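Mevbridge Küchenzelle — Simulationspaket für Schul-AGs und Wettbewerbsteams
Ausgabe für die Saisonvorbereitung, Anmeldung bis Februar
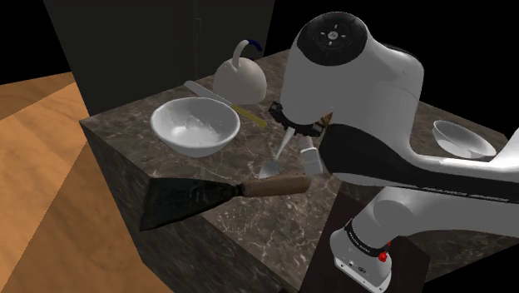

Das Paket enthält eine vollständige Übungsumgebung für Manipulationsaufgaben an einer Küchentheke. Es richtet sich an Arbeitsgemeinschaften, Projektkurse der Oberstufe und studentische Teams, die am Pungate-Wettbewerb in der Klasse »Haushalt, virtuell« teilnehmen oder die Aufgaben als Kursprojekt bearbeiten. Reale Hardware wird nicht benötigt. Die Wertung in der virtuellen Klasse erfolgt ausschließlich anhand der Protokolldateien.

Lieferumfang
Szenenpaket »Theke« mit 7 Aufgaben und den zugehörigen Startzuständen
Armmodell mit Zweifingergreifer, kinematisch und dynamisch parametriert
Objektbibliothek mit Kollisionskörpern, Massen und Reibwerten
Auswertungsprogramm Ravier, Wettbewerbsfassung
Kursheft für Lehrkräfte (PDF, deutsch) und Aufgabenblätter
Lizenzschlüssel für 4 Arbeitsplätze

Beschreibung
Der Arm steht auf einem Sockel an der Theke. Die Thekenoberfläche ist als dunkler Marmor mit hellen Adern texturiert. Auf die Physik hat die Textur keinen Einfluss, auf die Bildverarbeitung schon: Teams, die Objekte über Kanten oder Helligkeitsschwellen segmentieren, müssen die Adern herausfiltern. Für den Einstieg lässt sich in der Szenendatei eine einfarbige Oberfläche setzen. In der Wertung ist diese Option gesperrt.

Zur Grundausstattung der Szene gehören Löffel, Küchenmesser, Spachtel, Wasserkessel und zwei weiße Schüsseln unterschiedlicher Größe. Die große Schüssel ist mit einem hellen Pulver gefüllt, die kleine ist im Startzustand leer. Das Pulver wird als Höhenfeld gerechnet, einzelne Körner werden nicht simuliert. Eine Entnahme mit dem Löffel verändert das Höhenfeld an der Eintauchstelle; die entnommene Menge wird dem Löffel als Zusatzmasse zugewiesen. Für Aufgaben, bei denen Rieselverhalten eine Rolle spielt, ist das Modell nicht geeignet.

Die Spachtelklinge darf über die Thekenkante hinausragen. Der Startzustand gilt als gültig, solange der Schwerpunkt über der Auflagefläche liegt. Beim Greifen am Griff kippt das Werkzeug je nach Ansatzpunkt, was in Aufgabe 5 gewertet wird.

Aufgaben
1 Löffel aufnehmen und halten
2 Löffel an Zielmarke ablegen, Ausrichtung vorgegeben
3 Pulver aus der großen in die kleine Schüssel überführen
4 Kleine Schüssel versetzen
5 Spachtel von der Thekenkante aufnehmen
6 Kessel am Bügelgriff anheben und versetzen
7 Freie Abfolge aus mindestens 3 der vorigen Aufgaben

Das Messer ist in allen Aufgaben Hindernis. Eine Berührung wird als Kontakt protokolliert und führt zu Punktabzug; das Aufnehmen des Messers beendet den Durchlauf ohne Wertung.

Ansteuerung
Die Schnittstelle nimmt Gelenkwinkel oder eine kartesische Zielpose des Flansches entgegen. Beide Betriebsarten dürfen innerhalb eines Durchlaufs gewechselt werden, allerdings nur bei stehendem Arm. Der Greifer wird über Öffnungsweite und Greifkraft angesprochen. Eine Python-Bibliothek mit kommentierten Grundfunktionen liegt bei. Für jüngere Gruppen gibt es eine Blockoberfläche, die dieselben Funktionen aufruft und den erzeugten Code anzeigt. Die Blockoberfläche deckt die Aufgaben 1, 2 und 4 ab.

Der dünne Löffelgriff ist erfahrungsgemäß die erste Hürde. Bei zu hoher Greifkraft dreht sich der Löffel zwischen den Fingern, bei zu niedriger rutscht er beim Eintauchen in das Pulver nach oben durch. Das Kursheft enthält dazu eine Messreihe, die von den Teilnehmenden fortgeführt wird. Brauchbare Werte werden absichtlich nicht vorgegeben.

Auswertung mit Ravier
Ravier liest die Protokolldatei eines Durchlaufs und gibt eine Punktzahl, die Kontaktliste und den Verlauf der Gelenkmomente aus. Für eine Wettbewerbswertung sind 50 Durchläufe je Aufgabe einzureichen, jeweils mit den vorgegebenen Startwerten des Zufallsgenerators. Abgebrochene Durchläufe zählen mit null Punkten und dürfen nicht ersetzt werden. Die Einreichung erfolgt als ein Archiv je Team. Unvollständige Archive weist das Programm vor dem Hochladen zurück.

Zu Übungszwecken können die Startwerte frei gewählt werden. Solche Protokolle erhalten einen Vermerk im Dateikopf und sind nicht wertungsfähig.

Systemvoraussetzungen
64-Bit-Betriebssystem, Linux oder Windows
16 GB Arbeitsspeicher
Dedizierte Grafikkarte für die Bildausgabe; reine Physikrechnung läuft auch ohne
Internetverbindung nur zur Lizenzprüfung und zum Hochladen

Auf älteren Poolrechnern empfiehlt sich der Betrieb ohne Bildausgabe. Die Durchläufe werden dann nachträglich auf einem leistungsfähigeren Rechner gerendert. Protokoll und Wertung bleiben davon unberührt.

Einsatz im Kurs
Das Kursheft wurde von Jolene Cosgrove erarbeitet und folgt der Reihenfolge der Aufgaben. Vorausgesetzt werden Schleifen, Funktionen und der Umgang mit Listen. Vektorrechnung ist hilfreich, wird für die Zielposen aber an Ort und Stelle eingeführt. Rotationen behandelt das Heft zunächst als Winkel um eine Achse; Quaternionen stehen im Anhang — sie werden erst gebraucht, wenn der Löffel beim Überführen waagerecht bleiben soll.

Bewährt hat sich die Aufteilung in Zweiergruppen mit getrennten Zuständigkeiten für Bahnplanung und Greifen. Für Aufgabe 7 sollten beide Teile zusammengeführt sein, bevor die erste vollständige Abfolge gerechnet wird.

Erweiterungen
Szenenpaket »Hamada«: weitere Thekenformen und Ablagen, gleiche Schnittstelle. Nicht wettbewerbsrelevant.
Arbeitsplatzerweiterung: Zusatzschlüssel, einzeln erhältlich.
Eigene Objekte können importiert werden, sofern Netz und Kollisionskörper getrennt vorliegen. Die Objektbibliothek der Wertung bleibt davon ausgenommen.

Bekannte Einschränkungen
Schatten auf dem Holzboden links der Theke können bei niedriger Renderqualität flimmern. Verfahren, die Differenzbilder auswerten, sollten den Bildbereich außerhalb der Theke maskieren.
In Aufgabe 6 meldet die Kontaktliste gelegentlich doppelte Einträge zwischen Greiffinger und Bügel. Ravier fasst sie bei der Wertung zusammen.
Beim Wechsel der Betriebsart während der Bewegung wird der Befehl verworfen, eine Fehlermeldung erscheint nur im ausführlichen Protokoll.

Lizenz und Bezug
Die Lizenz gilt für eine Schule oder ein Hochschulteam und für die Dauer einer Saison. Protokolle und selbst geschriebener Code bleiben nach Ablauf lesbar. Bestellungen nimmt Mevbridge schriftlich mit Angabe der Einrichtung und der betreuenden Lehrkraft entgegen. Der Schlüssel wird an die Lehrkraft versandt; eine Abgabe an Einzelpersonen ist nicht vorgesehen. Teams, die bereits eine Lizenz der Vorsaison besitzen, erhalten die neuen Startzustände über die Aktualisierungsfunktion und benötigen lediglich einen neuen Schlüssel.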